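Wool Sock Care and Repair: Frequently Asked Questions
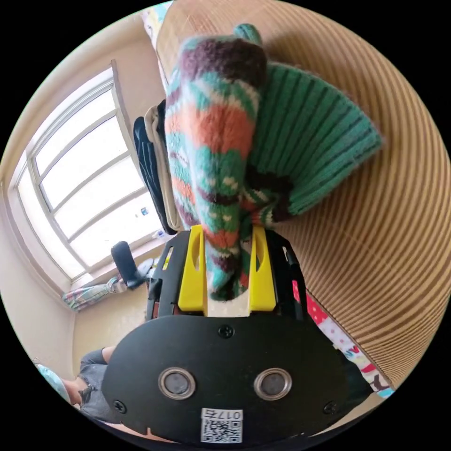 Hand-knitted wool socks are made of two fabrics that behave differently in the wash, and most of the questions we receive come down to one or the other. The foot is usually plain stocking stitch, which felts first at the heel and toe. The cuff is ribbed and depends on its elasticity to stay up. On a sock with a green ribbed cuff and a foot in irregular bands of teal, burnt orange, cream and maroon-brown, the vertical ribs are easy to tell from the patterned knitting. Treat the whole sock according to its weaker part.

What water temperature should I use?

Cool to lukewarm, with 30 degrees as the upper limit unless the yarn band states otherwise. Some superwash yarns are marked for 40. If the band has been lost, assume the yarn is untreated and wash by hand.

Can I use the machine?

Yes, for superwash wool, on a wool programme with a low spin. Turn the socks inside out and place them in a mesh bag. Do not wash them with towels or jeans. The 1000 rpm setting found on many machines is too fast for untreated wool.

Which detergent is suitable?

Any detergent labelled for wool. Biological powders contain enzymes that attack the fibre. Fabric softener is not needed and leaves a coating that reduces absorbency.

Will a multicoloured sock run?

Dark reds, maroons and strong turquoises are the usual offenders. Press a damp white cloth against the inside of the cuff for one minute. If colour transfers, wash the pair separately in cold water until the rinse is clear. Do not leave it to soak.

How should socks be dried?

Roll them in a dry towel, press out the water and lay them flat. Do not wring. If they must hang, peg them by the toe. A wet sock pegged by the cuff stretches its ribbing under its own weight. Keep them off radiators.

The two socks of my pair do not match. Is this a fault?

No. Irregular patterns come from the dye repeat of the yarn, and the second sock matches only if it was begun at the same point in the repeat. Pair such socks by cuff colour and foot length.

How should I store them?

Fold the pair flat, once across the ankle. Balling one cuff over the other keeps the outer cuff under tension and slackens it. For summer storage, wash first, dry fully and close in a cotton or zipped bag. Moths prefer unwashed wool.

When should I darn?

When the fabric has thinned enough to show light through it, before a hole opens. Swiss darning over the existing stitches is adequate at that stage. Once a hole has formed, a woven darn is required and should extend at least one centimetre into sound fabric on every side.

Which thread should I use?

Match thickness before colour. A wool and nylon blend wears better than pure wool at the heel. Our Lornel darning thread is sold on cards, and shade 506 is a brown dark enough for most maroon heels. Shade 190 is the nearest to cream.

Can a felted sock be recovered?

Only in part. Soak it in lukewarm water with a little hair conditioner, ease it lengthwise by hand and dry it on a sock blocker. Expect some gain in length and little in width.

Do you accept socks for repair?

Yes, at the Dunbridge counter or by post. Items must be clean and dry. Repairs are assessed by Dong-geon Son, and a price is confirmed before work begins.

Page last revised 2018-03-16.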